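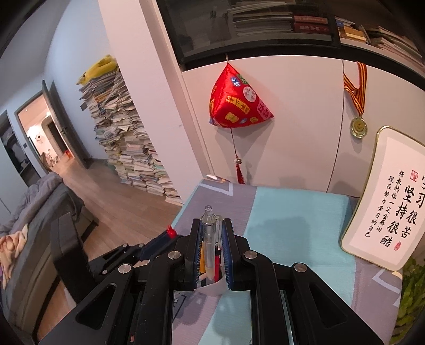
SPEAKER NOTES
Pens, cups and the top of the desk: keeping small things where people can find them
Godelieve Lambrechts, Plernden staff day, 4 November 2022

Opening (slide 1)

Leave the pen cup slide up while people sit down. Don't talk over it.

Good morning. I look after supplies and shared workspaces at Plernden. My subject this morning is pens. I have half an hour, with ten minutes of that for questions, and Mulugeta will wave at me when I run over.

Point at the slide. A white cup, a yellow-orange pen leaning to one side, a red one standing up on the other, and a clear pen upright over the opening. Most of what I want to say is about that cup.

Ask: who has a pen on them now that they bought themselves? Wait for hands. Then: who has one that came off somebody else's desk? Wait again. People laugh at this point. Let them.

Why I started (slide 2)

Last June I did a stock check across both floors. We had ordered 400 pens in the twelve months before that. I went around with a box and a notepad and wrote down every pen that was out in the open on a shared table, a window ledge or a printer.

I found 141.

I tested all of them on the same pad. A good part wouldn't write at all. I don't have a clean number for this because Jhosep Chambi took the pad for something else before I had copied it down, so do not give a number even if asked.

Say plainly: this is a small amount of money. If it were only money I would not be up here. What bothered me was the number of times in a day that a person stood up, walked to another table, tried two pens, and walked back.

What a cup does (slide 3)

A cup is a container with no lid and no compartments. You can put a pen back in it without looking and with one hand. A drawer needs a pull, a look and a push. A zip case needs two hands.

Things put away with one movement get put away. I have tried trays, racks and a magnetic strip, and people stopped using all of them inside a month. The strip was my idea. It lasted the shortest time.

The cup should be:
Heavier than the pens in it, or wide enough at the base that a leaning pen does not tip it over.
Shorter than the pens, so you can get hold of one without reaching in.
Plain. White works well because you see colored pens against it, and you see ink marks and know when to wash it.

A note on height. In the first round we bought tall cups from Numel and the short pens vanished down inside them. Merja Tikkanen tipped hers out after six weeks and found two erasers and a key. We moved the tall ones to the craft room, where they hold rulers.

How many pens in a cup (slide 4)

Fewer than you think. I recommend three or four for a table that seats four people. When a cup is packed full, the dead pens stay in it because there is always another one to try. With only a few in there, a dead pen gets noticed the same day.

Go back to slide 1 for a moment here. Different colors in one cup are fine. Yellow-orange and red are easy to tell apart from across a room. Where you get trouble is black and dark blue, which look the same from the top. If you keep both, keep them in separate cups or buy the kind with a colored end.

Clear barrels (slide 5)

Hold up the clear pen from my pocket. Click it a few times.

I have changed my mind about these. I used to order the solid plastic kind because they looked neater in a row. With a transparent barrel you can often see the refill and tell how much ink is left without scribbling on the nearest envelope. Some have a frosted section, which hides part of the refill, so check before you order a full box.

Push button or cap? Push button, for any shared table. Caps roll away, and an uncapped pen left overnight dries up. The exception is felt pens, where you have no choice. For those, put them back tip down if the maker says so on the pack, and check the caps once a week.

Clips. Leave them on. A clip stops a round pen from rolling off the table. People snap them off while they are thinking. I do it too.

Which way up (slide 6)

This question comes up every time, so deal with it here.

Push-button pens: I put them in button up, with the tip retracted. You pick it up already facing the right way and you don't get ink on your palm. Click it closed first. An open tip leaves a dot on the bottom of the cup, and after a while the dot becomes a puddle.

Pencils: point up, so you can see which ones need sharpening. In rooms with small children, point down.

Scissors: handles up, always, and in their own cup.

The table itself (slide 7)

Read this part slowly. It matters more than it sounds.

Pick one place on the table for the cup and leave it there. The middle is best if people sit on both sides. If only one person uses the table, put it on the side of the writing hand, at the back, where the sleeve doesn't catch it.

Cloths. Several rooms use a tablecloth, and I have nothing against them. They protect the surface and they make a room quieter, as pens and cups don't clatter. Two things to watch. Pull the cloth flat before you set the cup down, because a fold under the base is enough to knock it over. And a busy pattern hides things. Wide plain bands of color are easy on the eye, and you can find a pen cap on them. On the old flowered cloth from Flinen I lost a paper clip in full view and had to feel for it.

Ink on a cloth: blot it, don't rub. Yen-ting Kong has a method with milk that she will explain at the break if you ask her. I have not tried it and can't speak for it.

Resetting a table (slide 8)

Demonstrate this with the cup on the lectern. It takes under a minute.

1. Take everything out of the cup and lay it on the table.
2. Turn the cup over and tap it. Wipe the inside if it needs it.
3. Try each pen on paper. One line is enough.
4. Put the dead ones aside. Do not put them back "for now."
5. Return the good ones one at a time, button up.
6. Anything that isn't a pen or pencil goes to where it lives.

Step 4 is where it goes wrong. Pause on it. People feel bad about throwing out a pen that looks fine. If the refill can be changed, put it in the refill box in the supply closet. If not, it goes in the bin for used pens by the front entrance.

Spare stock (slide 9)

Spares stay behind a closed door. In the trial rooms we used a cabinet with plain doors and kept one box of 100 pens on the middle shelf. No open boxes on tables. When there is an open box in sight, people take from the box and stop returning pens to the cup.

Refill the cup from the cabinet only after a reset. If you top it up without testing what is already in there, you are back to a full cup of dead pens by spring.

The trial (slide 10)

Four rooms, ten weeks. Each table got one white cup from Mamo and the pens listed on the handout. Jhosep did the upstairs rooms and I did the downstairs ones.

What we found:
We put out 100 pens at the start and did not need to open a second box.
The two rooms that did a reset every week had no complaints.
The room that skipped the reset looked the same as before by week five.
The fourth room was used for a training course and I don't count it.

Say that this was a small trial and that I was the one checking it. Merja has offered to run the next one so that it isn't only my word.

What I am asking for (slide 11)

One cup per shared table. A few working pens in it. A reset once a week by whoever locks up the room. I will supply the cups. The first batch is in the hallway and you can carry one back with you.

If your room already has something that works, keep it. Merja's team uses a jam jar and I have no plans to take it away.

Questions (leave slide 1 up again)

Likely ones:

What about people who want their own pen? Fine. Keep it in your pocket or bag. A pen left on a shared table will be treated as shared.

Do we need pen holders with sections? For drawing rooms, yes, maybe. For writing, no.

Can we have gel pens? One box for the front desk, where people sign for parcels. They run out faster than ballpoints and I don't want them everywhere.

What about whiteboard markers? Separate cup, next to the board, never on the table. Somebody will write on the table.

If there is time left, ask Mulugeta to tell the one about the visitor book. If not, thank people, remind them about the cups in the hallway, and ask for the handout pens back.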